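The Corner of the Sheet

Posted January 30, 2026

For most of my working life I have handled paper for money. I have folded it, squared it, stuffed it, and carried it from one end of a building to the other while somebody upstairs announced that paper was finished. Paper has now been finished for so long that I expect it to pay off my mortgage.

So I took the news well when Vornstead, which owns the finishing business where I work, told us last winter that we would be getting help. The help was called Prilik. The memo used the word "assist" 3 times in one paragraph, and a colleague circled each one in pen and taped it up by the coffee machine, where it stayed until a manager needed the tape.

What the memo meant was that machines would learn to handle sheets the way we do, and that we would be the ones to show them. You hold a gripper in your hand, a thing with two fingers and colored tips, and you do your job with it. You do your job slowly and badly, like a person eating soup with barbecue tongs. The tool keeps a record of how you moved. Later on, in some fashion that was explained to us with a slide, the record becomes a skill, and the skill belongs to Vornstead.

I went over to the Joo building in January to watch the large-sheet work, which is the kind I know best. I have opinions about large sheets. They are all corner. The middle of a sheet never gave anybody any trouble, but a corner will lift when you want it flat and lie flat when you want it up, and if you pick two sheets when you meant to pick one, you won't find out until the customer does.

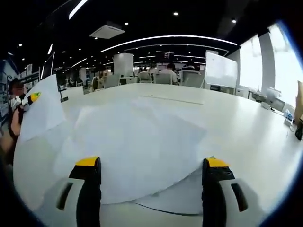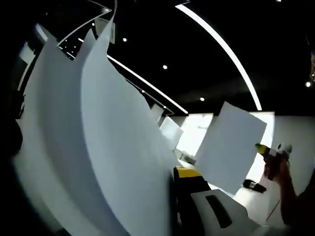 Sheet handling with the hand-held grippers, Joo building.

The standard essay on this subject has two versions, and I've read both over lunch. In one, the robot takes the job and the worker stands in the parking lot holding a box. In the other, the robot takes the boring part and the worker is set free to be creative, usually in a room with beanbags. I have yet to see either the parking lot or the beanbags. What I've seen is a new task, added to the old ones, that consists of doing the old ones with a tool in your fist.

And the odd thing is that it made us look at the work. I have separated sheets by feel since before I needed reading glasses. Ask me how and I'd have said you just do it. Well, a gripper does not just do it. With the gripper I had to come in low, pinch a small amount, wait, and lift at a slant so the air could get under. I had been waiting all those years and didn't know I waited. There's a little pause in there, maybe a breath long, and it is the whole trade.

I don't know what that pause is worth. I do know it wasn't on the pay scale. Our quota on an ordinary shift is 800 sheets, and on a recording shift it drops to 77, which tells you somebody has at least tried the gripper. The pay is the same either way. People fought over the recording shifts for two weeks, and then their wrists caught up with them and the fighting stopped.

My complaint is a small one, and I'd like it taken seriously for that reason. When you train a new hire, you get something back. They bring you a donut, or they cover for you, or they get good and you get to be smug about it. When you train Prilik you get a form. The form says your session was accepted or it wasn't. One of mine wasn't, and the reason given was "hesitation." I had hesitated, yes. See above.

Drudar, the firm that does the same kind of work across the river, pays its people a bit extra for each accepted session – not much, but it shows up on the stub under its own name. I think that's right. I'd go further and keep paying it for as long as the skill is in use, the way a songwriter gets something when the song comes on in the supermarket. I've been told this is complicated. The same people had no difficulty with the slide.

We have handed over nearly 834 sessions between us on my floor. I'm not against the thing. My thumbs ache when it rains, and if a machine wants to spend its life with the corners of large sheets, it can have my place in line, provided I'm told in writing where I go to stand afterward. So far the only answer is that roles will evolve.

I asked for that one on paper, too. They sent it as an email.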